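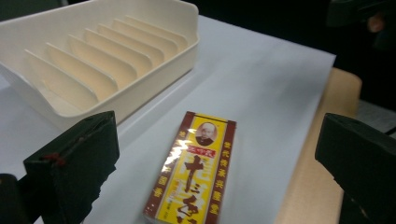
A yellow medicine box between the fingers of a hand-held gripper, with a cream dish rack waiting behind it.

Features | Machines & Work
Home Latest Long Reads Subscribe
9 min read

The school of picking things up

At a quarter past eight in the morning, in a rented unit behind a tire shop, Jérémie Bodin picks up a small box of medicine and puts it in a dish rack. He takes it out, turns it a little, sets it down on a sheet of white paper and picks it up again. By lunch he has done this so often that he has opinions about cardboard.

"The shiny ones are the worst," he says. "You get a glare across the front and then you can't tell where the edge is. I can tell. It can't."

"It" is a learning system called Nilis, and Bodin is one of the people teaching it to tidy up. The company behind it, Stilitz, has 9 employees, a coffee machine with a handwritten warning on it, and shelves full of the kind of thing you would find if you emptied a kitchen drawer, a bathroom cabinet and an uncle's garage onto the same floor. There is not much in the way of robots. The one arm they own lives in the back room under a bedsheet and comes out twice a week to be disappointed by.

Most of the work is done by people holding grippers. You squeeze the handle, two padded fingers close, and a camera mounted on the tool records what the fingers were up against. The hand belongs to a person and the fingers belong, more or less, to the robot, so whatever the person manages to do can be handed over as a lesson. A good lesson lasts perhaps twelve seconds. A bad one lasts the same and has somebody swearing in it, though fortunately there is no sound.

I had a go. The medicine box, which I would have trusted a toddler to lift, slid out of my grip on the first try and fell over on the second. On the third I got it into the rack, lying across the dividers like a drunk across bar stools.

"Keep that one," said Laimutė Koppel, who was standing behind me with a clipboard. I took this for kindness. She meant that they were short of ugly ones.

Koppel runs collection, and she has a theory of ugliness. When she arrived, the archive was full of beautiful work: every object squarely placed, every approach straight down the middle, every release as gentle as a nurse. Nilis learned all of it and then fell to pieces the first time a box was lying at a slant. It had never seen anybody recover from a mistake, so it had no idea that mistakes could be recovered from. It would close its fingers on empty air, lift the air with great care and set it down in the rack.

"It was very proud," Koppel says.

So now the collectors are asked to start badly. They come in from the wrong side. They leave the gripper too close to one edge of the box and have to sort it out. The paper on the tabletop is allowed to wrinkle, and no one straightens the rack. There was a week in February when Koppel had everybody work with the other hand, and the footage from that week is still the most requested in the building, in the sense that Benoît Lefèvre, who trains the model, asks for more of it every time he passes her desk.

Lefèvre's own desk has a chart taped above it that he would rather not discuss. It shows how often the arm in the back room gets the box into the rack, plotted against how many examples it has been fed. For a long while the line is flat. Somewhere past the first thousand it begins to climb, and then it dips, for reasons that took 3 people most of a month to find. One of the collectors had been tapping each box lightly on the table before picking it up, a private habit, like knocking on wood. Nilis had taken it for part of the job. It tapped everything. It tapped a sponge.

The dish rack task now stands at 1,690 usable examples, after Ginette Langlois has been through them. Langlois is the reviewer. She used to check subtitles for a television distributor and says the work is much the same, with less kissing. She watches each clip at double speed and rejects the ones where the object leaves the view or the fingers never quite let go, and she writes the cause in a column next to it. Her entries are a pleasure to read. "Dropped, then hid it." "Sneezed?" "Fine until the end, like most things."

On the morning I visited, Bodin's table had turned in 205 clips by the time the sandwiches came, and Langlois had thrown out a fair share of them for glare. The overhead light was catching the glossy packaging and leaving a white streak where the printing should have been. There was a debate about this. Bodin wanted to move the lamp. Lefèvre wanted to leave it exactly where it was, on the grounds that people's kitchens have lamps too, and that a robot unable to cope with a shiny box had better find out now. Koppel settled it by ruling that half the afternoon would be done with the lamp and half without, a decision that pleased neither of them and produced, Langlois told me later, some very sulky footage.

Who will buy all this is a question Stilitz answers with a wave toward the window. There is a trial planned with Skarnetti, a company that fits out care home kitchens, where things are forever being put away by whoever happens to be passing. A rival outfit, Wunderlich, is said to be doing everything in simulation, with no paper, no boxes and no sandwiches. Lefèvre speaks of it the way people speak of a cousin who has gone into finance.

The person who pays the rent is Bastien Hervieu, the founder, who put in his own hours at the table in the early days and still drops by to do a few. His are easy to spot. He grips too hard, and the corners of the boxes come away dented. Langlois rejects them under "crushed" and sends him the list at the end of the month.

Late in the afternoon the bedsheet came off the arm and we all went to watch. It reached out over a box, stopped, thought better of it, backed off and came in again from the left - my side, I like to think. It lifted the box a few inches, carried it over to the rack and held it there for a long moment. Then it put it down across the dividers at an angle I recognized.

Koppel wrote something on her clipboard. Bodin had already gone back to his table and was picking up the next one.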